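List home | Threads | Search | Older | Newer
2 min read

Re: Hung bulk flour, September order

Oi-ling Fang wrote:
> Horance will do the Hung flour at $149 a bag if we commit
> to 500 kilos. They say it keeps for a year, easy. I reckon
> we should say yes before the price moves.

I'm not convinced. Wholemeal goes rancid, and "keeps for a year" sounds like a claim from whoever is selling it. Did they put that in writing, or was it said over the phone?
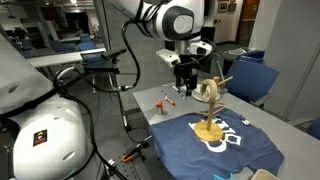

Yao-tsung Yang

The price only looks good if we eat the lot. Last winter we threw out flour from a much smaller order, and my neighbours still bring up the moths. I'd want to see the milling date and know who pays for freight to Grovanik Street.

I'd go in for 120 kilos at a fair price. Past that, count me out until somebody shows me a cool, dry place to store it. My garage is neither.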